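Moths at the porch light, and a long argument about tongues

12 February 2020

I have been meaning to write this up since September, when my old friend Aníbal Nina came to stay with us in Avcombe for a few days and we ended up on the back porch until well past midnight, talking about moths. I had promised my wife I would be in bed by ten. She is very patient, and she has heard me say that kind of thing before.

It started with a hawk moth that had come in to the flowering tobacco. If you have never watched one feed, I recommend it (plant some tobacco, or four o'clocks, and sit down near them at dusk with something warm to drink). It hangs in the air like a hummingbird and lets down this ridiculous tongue, and then it backs off and goes to the next flower, and you find you have been holding your breath. Aníbal had never seen one up close and he kept grabbing my sleeve.

Naturally I told him the story of Darwin's orchid, which I tell everybody. Somebody sent Darwin a box of orchids, and one of them, from Madagascar, had a nectar tube close to a foot long with the nectar way down at the bottom. Darwin said there must be a moth with a tongue long enough to get at it. People thought that was pretty funny. He died without seeing such a moth, and a couple of decades later one was described from Madagascar, a big hawk moth with a tongue to match. It was a good many years more before people had good evidence of it visiting the flower. I love that story and I had it all lined up as my closing argument for the night.

Aníbal, though, is a careful listener, and he wanted to know what it was supposed to prove. He said that if you believed the flower and the moth had been made for each other, you would also expect to find a moth. Alfred Russel Wallace had that same quarrel with the Duke of Argyll back in the 1860s, so Aníbal was in distinguished company, although he didn't know it, and I am afraid I was slow to tell him.

So I had to back up and do a better job, and I've been trying to do a better job ever since. What I should have said is that the tongue isn't the whole of it. You look at all the hawk moths together and you find tongues of every length, short ones and middling ones and a few that barely work at all in kinds that don't feed as adults. You look at the orchids and you find the same spread in the tubes. Then there is how the thing is built. A moth's tongue is two long mouthparts zipped together side by side to make one drinking straw, and those same two parts are there in beetles and grasshoppers, where they are short and help with the chewing. There is even a little family of moths, tiny things, that still have working jaws and chew pollen. I can't see one of those drawings in a book without wanting to show it to somebody.

Aníbal thought that over for a good while and said it was better than the orchid. Then he asked if there was any more of the plum cake.

After he went home I wrote to Gebhard Aebischer, who taught me most of what I know about insects and who is now retired and answers letters at whatever length he pleases. I got six pages. He agreed about the mouthparts, and scolded me gently for telling the orchid story as though the flower and the moth had been the only two in the room. In his view there is a live question about who was pushing whom. It might be a race, with the flower getting a bit deeper and the moth a bit longer, back and forth over a very long stretch of time. Or the moths may have had long tongues already, for reasons of their own (keeping their distance from spiders that wait on the flowers is one idea), and the orchids simply fitted themselves to what was flying around. He leans toward a mixture. I had only ever heard the race version and it bothered me for a week that I'd been so sure of it.

He also told me to go measure something if I was going to have opinions. That is very like him. So I drove over to the Nolte collection, where they have drawers and drawers of hawk moths that hardly anyone asks for, and the young woman at the desk was kind enough to let me sit with them for the better part of three afternoons. The catalog lists 3,474 specimens. I looked at 138 of them and took a tongue length wherever the tongue was out straight enough to lay a ruler along. The longest I found was 145 millimeters, on a moth with one wing missing and a label in faded brown ink, and I sat there and grinned at it.

I won't pretend my numbers mean much. A coiled tongue on a dried moth is brittle, and I was not about to go snapping one to please myself, so I skipped every tight coil – and for all I know those were the interesting ones. Gebhard says to write that down in the notebook first, ahead of the measurements. I did.
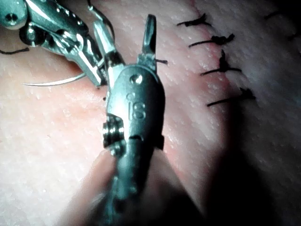

Did the long tongue come before the deep flower?

Hawk moths as a group seem to have had fairly long tongues before the deepest orchids came along, so the first part of the story likely belongs to the moth. After that the two could well have drawn each other out, and the answer may be different for different flowers. I would be happy to be corrected by anyone who knows the family trees better than I do.

A few people have written to ask what I would read to get started. Darwin's own orchid book is slower going than the Origin, but it is full of him poking pencils and bristles into flowers to see what would happen, and I find it very good company in winter. Read the chapter with the Madagascar orchid first and then go back to the beginning. Wallace's piece on creation by law is short and you can find it online.

The tobacco seed is already ordered for this year. I'm putting in a second bed by the Peron fence where it stays warm after dark, and Aníbal says he is coming back to see it, and that he has been thinking up objections.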